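Pitach Doorstep Delivery Reports, version 2

Read this before you open the files. It covers what is in the data, how the reports were collected, and the places where the numbers can mislead you.

Summary

Pitach is a set of 830 reports from households in Skokia about packages that were left at the door. Each report covers one delivery. In 341 of them the person said the package went missing, was opened, or arrived damaged. The rest are ordinary deliveries where nothing went wrong, which we asked for so that there would be something to compare against.

The data was put together by Afroza Sheikh and Ottó Simon for a neighborhood safety handout on holiday deliveries. The handout needed only a handful of figures. We are sharing the full table so other towns can check their own advice against it.

Files

reports.csv has one row per delivery and 15 columns.
codes.csv explains the short codes used in the columns for building type, drop spot and outcome.
changes.txt lists what is different from version 1.

All files are UTF-8 with commas between fields. Empty means the person skipped the question. The word "none" means they answered and the answer was none. Please keep these apart when you load the table, as some spreadsheet programs and Python libraries read both as blank.

Main columns

report_id: a number with no meaning outside this table.
building: house, duplex, small apartment building, large apartment building, other.
drop_spot: where the package was left. Front step, side door, lobby, mail room, garage, with a neighbor, other.
visible_street: yes, no, or unsure. This is the resident's own opinion of whether the package could be seen from the sidewalk.
left_at and found_at: time of day, rounded to the hour.
notice: whether a delivery message came by phone or email, and whether the person read it before getting home.
size: small enough for a mailbox, shoebox, larger, or very large.
contents: a broad group only, such as clothing, kitchen, electronics, toys, food.
outcome: fine, damaged, opened, missing, missing then found.

The remaining columns are described in codes.csv with the values they can take.

How the reports were collected

People filled out a paper card or an online form. Cards were handed out at the library, at two grocery stores, and at the Divia pickup counter on the east side of town. The online form had the same questions in the same order. Afroza typed in the cards and Ottó checked them against the paper. Where the handwriting could not be read, the field was left empty.

A person could send in more than one report, and many did. We did not ask for names, so there is no way to group reports by household. Treat the rows as deliveries and don't use them to work out how many homes had a problem.

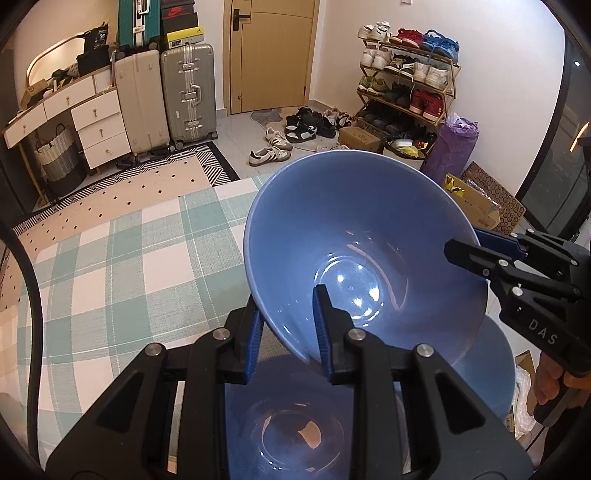 The contents column started out as free text. Answers ranged from one word to a full shopping list, and a few were specific enough that a neighbor could have guessed who wrote them. We sorted them into broad groups and deleted the original text. When a package held items from more than one group, the group of the item the person named first was used. A box with a saucepan and a sweater is listed as kitchen if the saucepan came first on the card.

Breakable items get no group of their own. If you want to look at damage, use the outcome column together with size, and keep in mind that a dented box with undamaged goods inside was recorded as fine in version 1. In version 2 it is recorded as damaged, with "box only" in the damage column. This moved a number of rows from one outcome to another, so don't compare totals between versions.

Known problems

People who lost a package were more likely to fill out a card. The share of bad outcomes in this table is much higher than the real share in Skokia, and it should never be quoted as a theft rate.

"Missing" does not mean stolen. Some of these packages were probably left at the wrong address. We added "missing then found" for cases where the package turned up later, but we only know about those when the person wrote to tell us.

The times are weak. left_at usually comes from the carrier's message, and found_at comes from memory. Where found_at is earlier than left_at, we left both values alone and put a 1 in time_flag.

Large apartment buildings are thin in this table. The Gunnlaugsson Street buildings have a locked mail room, and very few cards came back from there.

What it is good for

Comparing drop spots with each other is reasonable, as long as you stay within one building type. So is looking at how long packages sat outside before someone brought them in. We used it to decide which tips to print first: pick a side door or a neighbor if the carrier allows it, turn on delivery messages, and use a pickup counter for anything you would hate to replace.

Please don't use it to rank carriers. We removed the carrier column for that reason. Please don't try to match rows to addresses either.

Corrections

If you find a mistake, send the report_id and the name of the column. Ottó goes through corrections on Tuesday evenings. Fixes go into the next version, and the old files stay available so that earlier work can be repeated. Version 1 is in the folder named old.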